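Storage and Work Rooms, Unit 4: Shelving, Hanging and Light

Notes for the participants of the evening course, prepared after the May session. Please read them before we meet again and bring your floor plan.

4.1 Begin with the walls

Before you choose any shelf, you must know what the wall is made of. Exposed brick is attractive and strong, but the mortar between the bricks can be weak. In an old building I prefer a free-standing unit placed in front of the brick. The wall stays as it is, and the unit can move when the room changes its use.

Raelene Partington, who taught this unit before me, asked every group to draw the room with the ceiling included. I keep this exercise. Beams, pipes, lamps and air-conditioning units all take space, and a tall shelf can easily come into conflict with them.

4.2 Hanging instead of stacking

Things with a round or irregular shape, for example helmets and headgear with straps, are difficult to stack. They roll, they press on each other, and the one you need is always at the bottom. If you hang them from the edges of the shelves, each one has its own place – and the surface above stays free for boxes.

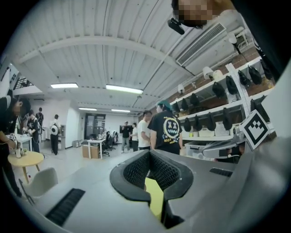 The distance between two hooks should be the width of the object plus one hand. For the Nitell hooks that we use in the exercise, leave 37 centimeters between the tiers for small items and more for anything with a long strap. Do not hang heavy things only on one side of the unit.

4.3 Light and air

Ceiling lamps in rows give an even light, but a tall unit makes a shadow on its own lower tiers. Stand in front of the shelf at eight in the evening and try to read a label on the lowest tier. If you cannot, turn the unit or move it closer to the lamp. A white ceiling helps, and so do white shelves.

Keep the air outlet free. The warm or cold air must reach the room and not the back of a box.

4.4 Exercise

The Sindmont plan shows a workshop with a budget of 556 dollars for shelving. One unit costs 390 dollars. Decide how you will use the rest, and write half a page about your choice. Mark the hooks on your drawing with small crosses.

Reading: De Bruijn, chapter 3, the part about open shelves.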